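I said I would write something every month once I started going to the robotics club, and then June went by, and the whole summer after it, and now it is Wednesday, October 16, 2019 and I'm finally sitting down with a cup of coffee and a cat on my feet. So, hello again! If you only come here for the bread recipes, I promise the rye is next.

For anyone who missed the spring posts, I joined the Kenetti club in Zollinville as the oldest member by a good stretch (the next oldest is Leif Eyvindsson, and he still has college loans). I can't code to save my life. What I can do is show up, label things and ask the sort of question that makes a twenty-year-old stop and stare at the ceiling for a while, and apparently there is room in a club for that.

Our project this fall is called Atinga. The idea is that you teach a robot a household chore by doing it yourself, many times over, with a gripper in each hand, while little cameras take it all down. The chore we picked is putting food containers away in a wire rack. I wanted folding towels, but I was outvoted, and having now tried to pick up a dish towel with two blunt fingers I'm grateful to everyone who voted against me.

It is much harder than it looks! Your wrists want to do all kinds of clever things that the gripper won't let them do. Keerthana Kulkarni has the knack of it already. She moves slowly, like somebody carrying soup, and her recordings come out smooth and boring, and boring is what we're after. Mine have a lot of second thoughts in them. Kári Stougaard went over one of my tries with me last week and we found 17 separate little hesitations, which he was very kind about (he called it "rich data," bless him).

We're up to 1,619 recordings now, and Vilhjálmur Mogensen keeps the tally on the club computer along with notes on which ones to throw out. We lose quite a few to plain silliness, people chatting or starting before the button has been pushed. I have been guilty of both in the same evening.

A few from the table:

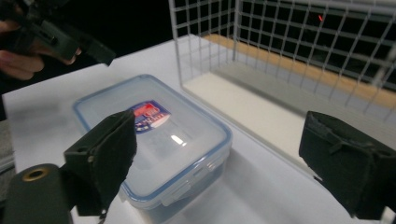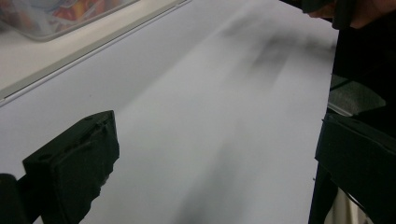
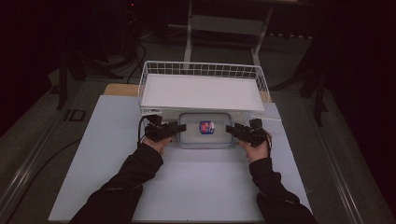
Anyway, the big date on everybody's mind is the Ukeo student showcase. Each team gets 15 minutes, and that has to cover the talk, the demonstration and any questions, so we've been arguing happily over who says what. Poul Hedegaard, our advisor, thinks the students should do all the talking, and I agree with him completely, partly out of principle and partly out of terror. My job will be to stand near the back and hold the spare batteries.

The training part is beyond me, but Leif says the first version should be ready to try next week. He has warned me that it will probably miss the rack altogether, and that I'm not to take it personally if it dithers over the lids the way I do. I'll report back, and the rye recipe is coming too, as soon as I find the card I wrote it on.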